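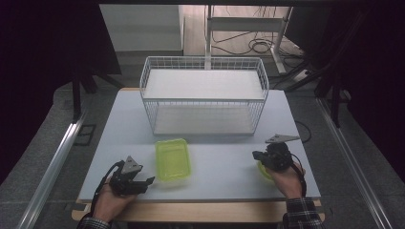 I bought the Lumcombe two-tier shelf after three weeks of looking at my kitchen counter and sighing, and I've now lived with it long enough (since June) to have opinions. Quite a few opinions, as you'll see.

A bit about my kitchen first, so you know whether any of this applies to you. It's a galley, with one decent stretch of counter between the stove and the fridge and a sad little corner by the window where things go to get lost. The cupboards were put in by somebody very tall. I am not very tall. So the stuff I use every day lives out on the counter, and for years it just sort of spread: coffee, tea, oil, the good salt, the bad salt, a bag of onions that slumped over whenever I looked away.

My friend Anisa Hidayat had been telling me to go up instead of out. She's got risers in every cupboard she owns, even the one with the cleaning stuff. I finally gave in and ordered two things from Wattimena, the wire shelf and a pack of their Besamine trays, which are the shallow plastic ones everybody seems to put in the fridge. Shipping took forever, but I'm reviewing the shelf and not the mail.

### Putting it together

The shelf comes flat. You get the sides, the two panels, a bag of clips and a sheet of instructions with drawings so small I had to take a photo of them and zoom in. The clips are the bad part. They need a really firm push, much firmer than feels right for something this light, and I was sure I was going to snap one. I didn't! But my thumb was sore that evening, and if you have trouble with your hands I'd get someone to do it for you. My neighbor Irfan did his with a rubber mallet and says it took no time at all.

One thing the drawings don't make clear is that the bottom panel goes in before the second side. I put the whole thing together, stood back feeling very pleased, and then saw the bottom panel still leaning against the toaster. So allow yourself a second go.

### Does it hold anything?

Yes, more than I expected. I've got my cast iron pan up top most of the time, with the lid, plus the oil bottles, and there's a tiny bit of bow in the panel when it's all there together. Take the pan off and it goes flat again. The old Driladard rack I had before this (bamboo, very pretty, cost twice as much) got a split along the front in its first winter and never forgave me for the steam from the kettle, so I'll take a little bow.

It does slide. The feet are bare, and on my counter a good bump with a hip will send the whole thing a couple of inches to the left. I stuck four of those clear felt-and-rubber dots underneath, the kind you put on cabinet doors, and it stays put now. Those should really be in the box. They cost pennies.

The gap between the two levels is my biggest gripe. Mugs fit. Regular cans fit. My tea tins don't, by about the width of a pencil, and I drink a lot of tea, so they've had to go up top next to the pan where they get warm and I fuss about it. Measure your tallest thing before you buy. I know that's what everyone says and I know none of us do it.

### The trays

I like these better than the shelf, if I'm being picky. They're light, they wipe out in two seconds, and the raised edge is just high enough to catch a leaky bottle of soy sauce (tested, sadly, more than once). I use one for all the sticky bottles and pull the whole tray out when I'm cooking, which has changed my evenings more than a strip of plastic has any right to.

Wattimena says they can go in the top rack of the dishwasher. I put one through on the hot cycle and it came out with a slight rock to it, so it doesn't sit quite flat anymore. Hand wash, I'd say. They also pick up turmeric in a big way. I left a spoon in one overnight after making curry, and that stain has been with me ever since. Sunshine on the windowsill took out some of it. Baking soda did nothing.

### Cleaning the wire

Okay, so, wire and grease. If you keep this next to the stove like I do, the grid gets tacky after a couple of weeks and then the tackiness collects dust, and wiping it one wire at a time is a horrible way to spend a Saturday. What works for me is putting the whole shelf in the bathtub with hot water and dish soap, leaving it for half an hour, and going over it with an old toothbrush. Dry it properly afterward, particularly at the joints. I found a speck of rust on one of mine after I got lazy with the towel, and I've dabbed a bit of clear nail polish on it, which seems to be holding.

### Would I buy it again?

I would, and I nearly have. I want a second one for the bathroom, where there's no grease and no tea tins, and I think it'd be close to perfect in there. For a kitchen I'd give it a solid four out of five, with the missing point split between the clips and the height of that lower gap. The trays get four and a half and would've had five if not for the dishwasher business.

If you've got deep cupboards and low shelves, you probably don't need any of this and I'm jealous. If your counter looks like mine did, go for the shelf, get the rubber dots the same day, and keep the curry spoon out of the trays. Irfan has offered to lend me the mallet for the next one.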